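Catbridge Writers' Board > Markets and Submissions > Contributor bios – how much is too much?

plainhenry
Posted Saturday

The Plilico Review took my essay (the one about my mother's driving test, for those of you who suffered through all 7 drafts). They want a bio of 60 words in third person by the end of the week. The essay took me a winter. The bio is shaping up to take longer.

What I have so far: "Henry lives in Ohio." It's accurate. I'm not sure it's doing enough work.

Do I list the one other thing I've published, which was in a magazine that folded before the issue went up? Do I mention the day job? I adjust insurance claims. Is that color, or is that a cry for help?

marginalia_mo
Congratulations! And mention the day job. I read bios before I read the piece, which I know is a sin, and I'm always happier to meet a claims adjuster than another person who "divides their time."

tuckahoe
Congrats Henry. Strong disagree with Mo about the job, unless it has something to do with the essay. A bio has one purpose, and it's so a reader who liked your piece can find more of it. Publications, website, done. Every word about your cat is a word they could have spent clicking.

marginalia_mo
He didn't say he had a cat.

tuckahoe
They all have a cat.

Lorraine Yeoman
I was on the reading side at Mollah for a good many years and typed up more bios than I'd like to remember, so a few practical notes.

Write it in third person if they ask for third person. You would be amazed. Give them the number of words they asked for or fewer, never more, as somebody has to trim it and that somebody is tired. Don't list the folded magazine unless the piece can still be read somewhere. Don't list prizes you were nominated for if the nominating was done by the people who printed you. Everybody's been nominated.

And please don't be funny unless the piece is funny. We ran a very sad story about a stillborn calf, followed directly by a bio saying the author was "powered by nachos." I still think about that calf.

plainhenry
The essay is a bit funny. My mother hits a mailbox. Does that license one nacho?

Lorraine Yeoman
One. Small.

dottie_writes_late
Can I argue the other side a little? I like the dull domestic stuff. I like knowing somebody wrote a whole book at the end of a bed with a laptop on a pillow, while the rest of the house was arguing over the dishwasher. The lists of journals all blur together for me after the second one, and half of them sound like law firms anyway.

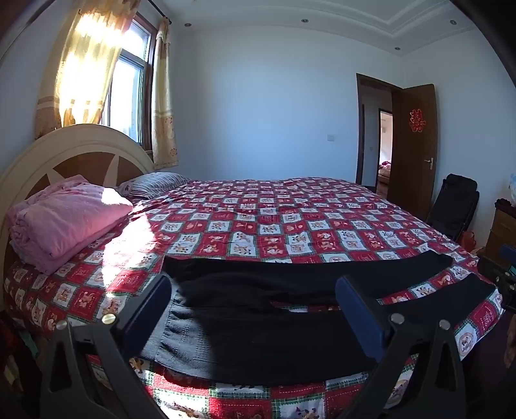 My own bio has said "writes in the bedroom, with the door shut" for years and I've had more notes from strangers about that line than about any story I ever put out. Two of them were asking how I get the door to stay shut. So there's a readership for you, Henry, and it's mostly parents.

tuckahoe
With respect Dottie, did any of those strangers buy the chapbook?

dottie_writes_late
One asked if it came in large print.

tuckahoe
So no.

dottie_writes_late
So almost.

Sumaiya Debnath
Different angle, because this bit me in May. Keep a master file. I have a short one, a long one, and one for readings where some poor host has to say it out loud. Read that last one aloud yourself before you send it. Mine had "Lulinance Fellowship finalist" in it and the host took three runs at it and then just said "she's won a thing." I hadn't won it. I had to stand there at the microphone having won it.

Also date the file. I had a bio go out last year that placed me in a city I'd left and a marriage ditto.

marginalia_mo
Sumaiya I was at that reading! I told people you'd won it.

Sumaiya Debnath
I know, Mo. My aunt called.

quillandbill
Unpopular opinion, but bios should be abolished. Print the name. If the work's good, I'll look you up, and if it isn't, I don't care where you got your degree. When I started out you got your initials at the bottom of the page and you were grateful.

tuckahoe
Your signature on this board is longer than the post, Bill.

quillandbill
That's a signature. It's a separate form.

Lorraine Yeoman
There's a reasonable point hiding in Bill's post. Nobody on staff at Mollah ever accepted or declined anything on account of a bio, at least while I was there. We read the piece first and the bio was in another file. So Henry, the worst you can do now is be mildly tedious on the back page, in company.

One thing I'd add. If you've taught, or served, or worked a job that the piece leans on, say so in plain terms. "He adjusts insurance claims" is fine. "By day he wrestles with risk" is not.

plainhenry
I had literally typed "by day."

OK. Draft two, please be gentle:

"Henry adjusts insurance claims in Ohio, including one involving a mailbox. This is his first published essay. His mother has asked that he point out she passed."

marginalia_mo
Oh that's lovely. Send it.

tuckahoe
No website?

plainhenry
I don't have a website.

tuckahoe
I give up. It's good. Get a website.

Sumaiya Debnath
Was the mailbox claim real? Someone will ask you at a reading.

plainhenry
It was a different mailbox. I have seen a great many mailboxes.

dottie_writes_late
Put THAT in.

quillandbill
I once had a bio run to 1000 words in a program for a regional conference. Purely at their request.

Lorraine Yeoman
I typed that one too, Bill.

plainhenry
Sent it. They wrote back within the hour to say thanks, and could I also supply a headshot. New thread to follow.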